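The Long Goodbye to the Kitchen Junk Drawer

Every house I have lived in came with a drawer that nobody designed. It sits under the counter, second from the top, and it was meant for dish towels. By the end of the first month it holds a dead flashlight, a takeout menu from a restaurant that has since become a bank, and a key.

There is always a key. I have moved six times as an adult and have never thrown one away, on the theory that the day I do, I will find the lock.

My wife wanted the drawer gone. We were redoing the kitchen, or rather we were paying other people to redo the kitchen while we ate cereal in the bathroom, and the new plan had no place for it. The cabinets were coming from Lellholm, a company that sells drawers with little walls inside. There was a drawer for knives, a drawer for spices lying on their backs like sunbathers, and a drawer for lids. I asked the salesman where the tape would go. He asked what kind of tape. I said all of it, and he wrote something down.

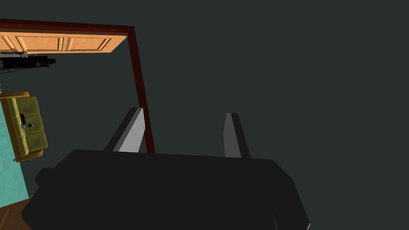 The salesman's name was Obaidul Bhuiyan, and I came to like him, even after the invoice. He told me that customers divide into those who bring up the junk drawer in the first meeting and those who call him in January. The January people have lived with the perfect kitchen through the holidays. They own a place for the melon baller and have been storing their batteries in a gravy boat.

"They don't say junk drawer on the phone," he said. "They say they'd like to talk about flexible storage."

Flexible storage costs $456. I know this because I eventually asked.

Before it came to that, I tried to do the thing properly. I hired an organizer. Noémi Szénási has been sorting other people's houses for 20 years and arrived with a folding stool, a label maker and the calm of a woman who has seen worse. She took the old drawer out of its cabinet entirely, set it on the dining table and asked me to talk her through it.

I didn't enjoy that. A drawer is a private thing. I found myself defending a packet of soy sauce.

Szénási's method is to pick up each object and wait. She doesn't ask whether it brings you happiness. She asks what you would do if you needed one and didn't have it, and the answer, for almost everything in there, was that I would go to the drugstore and buy another, and then put the spare in the drawer. By lunchtime we had established that this was how I came to own 88 rubber bands. She did the counting. I would have stopped at a handful and called it a lot.

She also found the instructions for a bread machine called the Godix, which we sold at a yard sale when our son was in second grade. He is now taller than I am. She held up the booklet and waited. I said somebody might come back for it.

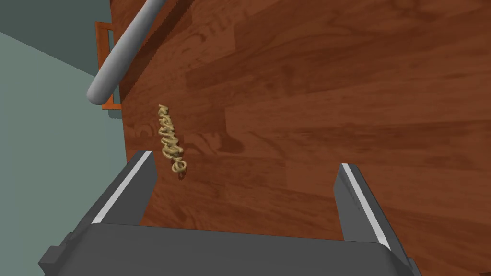 Page 44

What surprised me was how many people had opinions. I mentioned the drawer at a neighborhood cookout and lost the rest of the evening. Mahfuz Siriwardena, from across the street, has two of them, one for himself and one for his wife, and neither is allowed to look in the other's. They have been married a long time and he credits the arrangement. A woman I had never met told me, with some heat, that hers was in the garage and was a bucket.

Kamrul Khan, who teaches shop at the high school, took me aside by the cooler. He thinks the trouble began when kitchens stopped having a door. In his parents' house the kitchen was a back room where work got done, and if there was a ball of string on the counter, well, that was where the string lived. Then we knocked out the wall and put in an island and invited everybody to stand around it holding wine. The string had to go somewhere. He has no proof of this, and I have repeated it to everyone I know.

There is something to it, though. My grandmother's kitchen had a coffee can for bacon fat, a nail for the scissors and a calendar from the feed store with all our birthdays on it, some of them on the right day. She wouldn't have called any of it clutter. She would have called it Tuesday's mending, or the can. When she needed a screw of a certain length she reached behind the flour without turning her head.

I tried explaining this to the organizer, who agreed it was a lovely memory and asked again about the soy sauce.

We finished with three boxes. One was for things with a home elsewhere in the house, one was for the trash, and one she labeled DECIDE in capital letters. The first box took ten minutes to put away and the second I carried out myself, with a kind of swagger. The third went on top of the refrigerator. My wife can't see up there without a chair and I chose not to bring it up.
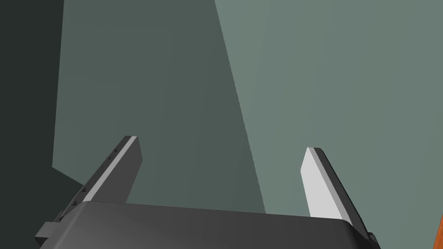
Page last updated in January

The kitchen was finished late, as kitchens are. The lids stand in their rack. The spices lie there looking at the ceiling. For a while we lived like people in a brochure, and I will admit that it is a pleasure to open a drawer and see only spoons.

Then the smoke detector started chirping at four in the morning, as it is built to do, and it wanted a nine-volt battery. I stood on the new floor in my socks opening one beautiful drawer after another. They close themselves, these drawers. You can't even slam them. In the end I got the battery out of DECIDE, along with the small screwdriver for the cover and, while I was up there, a rubber band for the coffee bag.

I put the box back on the refrigerator but not quite as far back. The next evening it was on the counter. I hadn't moved it. There was a roll of packing tape in it that I had never seen before, and a birthday candle in the shape of a seven.

My wife was reading at the island and didn't look up. I asked whether she had been in touch with Bhuiyan.

"I left a message," she said. "I told him we'd like to talk about flexible storage."

He is coming to measure next month. I've been going through my keys.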